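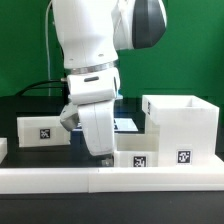 ## 3. Setting out the containers

Use this section after the parts have been printed and trimmed. The Clundgate set is meant for a flat table. A dark top is fine, but wipe it first, as dust shows up quickly on a glossy one.

1. Hang the green backdrop behind the table and let its bottom edge meet the back of the tabletop. Light folds do no harm. Steam out any hard creases.
2. Place the low rectangular box on the left, with its long face toward the front.
3. Check that the square black-and-white marker is on that long face and can be read from the front.
4. Add the other white containers. Leave a gap of up to 4 inches between neighbors.
5. Press down lightly on each corner. If a container rocks, sand the base and try again.

**Note:** Do not cover a marker with clear tape. Glare can hide the pattern. Replacement markers are sold in packs of 100 under part number 361.

**Caution:** Printed walls can split along the layers. Lift each container from the base, and keep the set away from heaters and direct sun.

To store the set, see the Zaltville tray instructions in section 4.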